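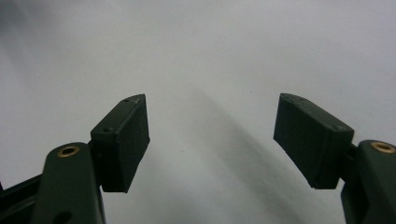 Green gripper fingers, open, against the pale backing.

July 21, 2025

Sourdough notes, batch 13, same jar of Jirard starter as last time. I am so pleased with this one that I'm writing it up before lunch!

Dropped the water a little and held the dough in the fridge overnight instead of leaving it on the bench (the bench gets far too warm this month). Total dough weight 1270 g, split into 2 loaves. Shaping was a joy, it held itself up and hardly stuck to my hands at all. Rice flour in the baskets again, Nandini was right about that and I owe her a loaf.

Baked both in the Gavlow pot, lid on first, then 15 minutes with the lid off. First loaf went in straight from the fridge and opened up beautifully along the cut. Second one sat out while the first was baking and came out flatter, still lovely inside, crumb a bit tighter near the base. I'd like to try that comparison again with the order swapped, maybe the pot was just hotter the second time round.

Taste: more sour than batch 12, in a good way, with a dark, almost malty crust. Sudheer thinks it wants more salt. Emiliano had three slices with butter and offered no notes whatsoever.

Flour was the Rotska whole wheat mixed into ordinary white bread flour, same split as before. Bag is nearly finished. Aled says the Morgan rye is worth a go, so I'll feed a bit of the starter on that and see how it rises (separate jar, label it this time!).

To do: scrape out the baskets, find the lid for the small jar, ask Mabli if she still has her spare pot. If she does we could bake both loaves together in August.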